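Chapter 7
Sorting Small Objects on a Flat Surface

7.1 Introduction

Small goods reach a packing station in mixed lots. A single tray may hold a ball, a bar of soap, a few pegs and a block, each with its own shape, weight and surface. Before such a lot can be packed, its items must be spread out, told apart and grouped. This chapter treats that step, which the trade calls loose sorting.

The items are grouped first by how they rest. A block is stable on any of its faces. A ball has no stable face and will roll on a slope too slight to see. A peg may stand on its end or lie on its side, and it rolls only in the second position. An oval bar of soap rests on its broad side but slides easily when pushed off center.
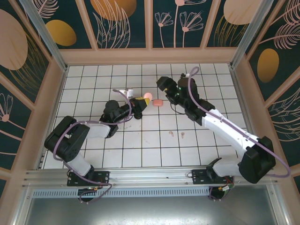

The sorting surface should be level, hard and light in color, so that pale and dark items can both be found quickly. A surface marked in square cells has a further use: the position of an item can be stated by row and column, and a misplaced item can be reported without measuring. Cell size is set by the largest item in the lot. Joints between tiles must be flush, as a raised joint will stop a peg or turn a ball aside.

Yeo and Pettigrew compared plain and gridded surfaces at the Dalbridge packing hall. Of 1,304 items sorted, 193 had to be moved a second time, most of them round. Their method is set out in Section 7.4 and is used in the exercises.

7.2 Terms Used in This Chapter

Lot: all items placed on the surface at one time, up to 480 in the cases treated here.

Rest position: the side or end on which an item stays put without support.

Clearance: the shortest distance between two neighboring items, measured at the surface.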